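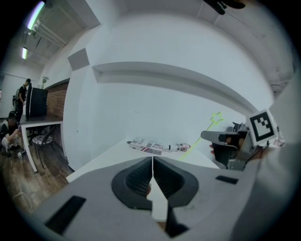 ## 4. Pose from marker cubes

Each hand-held gripper carries printed fiducial markers, and its pose is recovered from whichever faces are visible. With one face in view, the four corners go to a planar PnP solver. This returns two candidate rotations. Keep the one closer to the previous estimate, and log both reprojection errors.

With two or more faces visible, solve once over all corners using the cube geometry in `cube.yaml`. Do not average per-face poses.

Lens distortion must be removed at the corners only. Undistorting the whole wrist image costs time and blurs the marker edges near the border.

### 4.1 Time alignment

- The Erkance logger stamps gripper width at 200 Hz.
- Images are stamped on arrival, so the offset has to be estimated.
- Cross-correlate finger gap (from the image) with logged width over a window of 1000 samples.
- Reject the window if the peak is flat. A gripper held still gives no usable offset.

### 4.2 Two-hand tracks

Left and right cubes use separate ID ranges. A detection outside both ranges is dropped before the solver sees it. When a forearm or the other tool hides a cube, the filter coasts for up to 7 frames and then marks the track as lost. Lost segments are not interpolated; the Tapley planner treats them as breaks in the demonstration. 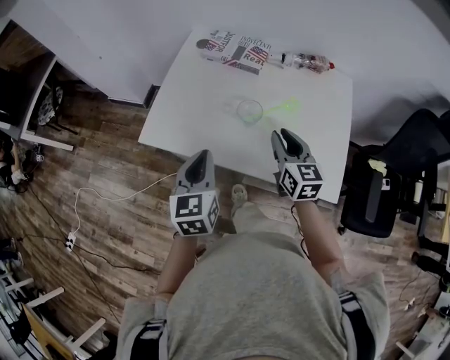 *Figure 4.2. Both grippers with marker cubes at the near edge of the table, glass cup on the tabletop.*

Lab task: run `align.py` on the Destance set and plot the offset per episode. Use an exposure setting of 800 µs in the config file.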